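Lonier Hall Reopens Its Main Floor After Lighting and Air Work

Jul 31, 2020

The main floor at Lonier Hall is back in use following an 11-week refit of the lighting, the ventilation and the stair rail. Work began in May. The building's owner, Pondent, moved tenants back in this week under a revised floor plan.

The hall is a single tall room with a white beamed ceiling and a mezzanine. Before the refit, the open part of the room and the area under the mezzanine ran on one lighting circuit. They are now separate. Round recessed fixtures serve the high ceiling. Linear fluorescent fixtures were kept under the mezzanine and on the far ceiling, where the existing wiring passed inspection and the tubes had been replaced the year before.

"The two zones need different light levels for most of the day," said Faustine Rey, project manager for Pondent. "The window side gets daylight until evening. The part under the mezzanine gets very little. With one switch for both, the tenants were lighting the whole room to read a label at the back."

Each zone now has its own wall control and its own timer. The setting for the rear zone is 700 lux at table height, measured after dark with the window side switched off. The high ceiling fixtures can be dimmed. The fluorescent ones cannot.
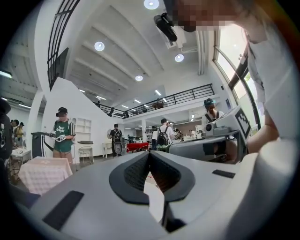 Supply air comes through a long white duct on the ceiling, next to the windows. Riltex, the mechanical contractor, rebalanced the system and changed the filters and the fan belt. The fan stays in its old location. Sound readings taken with the fan at its normal daytime speed came to 51 decibels on the main floor, which meets the limit written into the lease.

The curved windows were left in place. Their dark frames were cleaned and resealed, and the lower joints received a second coat of sealant after a water test showed seepage at one corner. Seraina Tanner, who supervised the window work, said the frames should not need attention again before the next scheduled repaint.

The black metal railings on the stairs and along the mezzanine were stripped, tightened and repainted. Loose anchors on the stair section were replaced with longer ones. The white wall below the stairs was patched and painted at the same time.

Two items remain open. The dimmer for the high ceiling fixtures flickers at its lowest setting and will be exchanged under warranty. A replacement cover for the stair wall access panel was delivered in the wrong size and has been reordered from Hämmerli.

Tenants are asked to keep the foot of the stairs clear and to leave the duct and ceiling fixtures free of hanging items. Requests to mount equipment overhead go to Hubert Kälin in the building office, with the weight and the proposed fixing point stated in writing. Copies of the new floor plan and the timer instructions can be picked up at the same office.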